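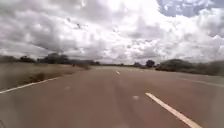 ## 6. Checking lane position on open roads

This section applies to drivers completing the Clellby open-road module. It covers the reading of pavement markings, lane position, and use of the shoulder on wide rural roads with grass verges. Complete sections 1 through 5 before starting.

### 6.1 Markings used in this section

| Term | Meaning |
|---|---|
| Edge line | Continuous white line between the pavement and the verge |
| Center dash | Short white mark, repeated at intervals |
| Lane line | White line at the side of the travel lane |
| Shoulder | Paved strip outside the lane line |
| Verge | Unpaved ground beyond the pavement, usually grass |

Line colors differ between regions. Check the local driver handbook before using this table on roads outside the Fustetholm route.

### 6.2 Before leaving

1. Clean the inside and outside of the windshield.
2. Set the seat height so that the pavement is visible over the full width of the hood.
3. Adjust both side mirrors until the lane line will show in the lower inner corner of the glass.
4. Check tire pressures against the door label.
5. Reset the trip meter to zero. Distances on the route card are measured from the depot gate.

> **Note:** Do not readjust the seat after step 3. If the seat is moved, repeat step 3.

### 6.3 Setting the lane position

Begin on a straight, level stretch where the road can be seen as far as the horizon.

1. Bring the vehicle to a steady speed below the posted limit.
2. Look well ahead, to the point where the road narrows. Hold the gaze there.
3. Without moving the head, note the lane lines on both sides of the travel lane.
4. Steer until the vehicle sits midway between them. Use small inputs.
5. Check the mirrors. The gap between the vehicle and the line should look the same at the front and rear wheels.
6. Hold the position for 15 seconds, then repeat steps 2 through 5.

> **Caution:** Do not steer by the pavement directly in front of the hood. Close markings pass too quickly to follow, and the vehicle will wander.

### 6.4 Worn markings

Paint wears fastest where wheels cross it. A worn dash may show only as a pale patch, and the patch may be hard to tell from dust or a repair.

1. If a dash is faint, look for the next clear mark farther along the road.
2. If no clear mark is in view, take the position from the edge line.
3. If the edge line is also missing, slow down and keep a constant distance from the edge of the pavement.
4. Enter the location on the Fiadzo log sheet at the next stop. Use fault code 92 for worn paint.

Do not write on the log sheet while the vehicle is moving.

### 6.5 Using the shoulder

The shoulder is not a travel lane. Use it for breakdowns or when directed to by police or road crews.

1. Check the mirror and blind spot on the shoulder side.
2. Signal.
3. Slow down in the lane as far as traffic allows.
4. Cross the lane line at a shallow angle.
5. Stop with all wheels on pavement, as far from the travel lane as the shoulder permits.
6. Switch on the hazard lights.

> **Caution:** Do not park on dry grass. Hot exhaust parts can start a fire. If the shoulder is too narrow, continue to the next paved pull-off.

To rejoin, build up speed on the shoulder where there is room and wait for a clear gap.

### 6.6 If a wheel leaves the pavement

1. Grip the wheel firmly. Do not brake hard.
2. Ease off the accelerator.
3. Keep the vehicle straight until it has slowed.
4. Check for traffic, then steer gently back onto the pavement.

A sharp turn back can carry the vehicle across the opposite lane. After any contact with the verge, stop at the next safe place and inspect the tires and wheel rims.

### 6.7 Record

Enter the trip meter reading and any fault codes on form Alo 1805. Keep the carbon copy in the vehicle until the module has been signed off.

Section revised 23/07/2020. Replaces the April issue.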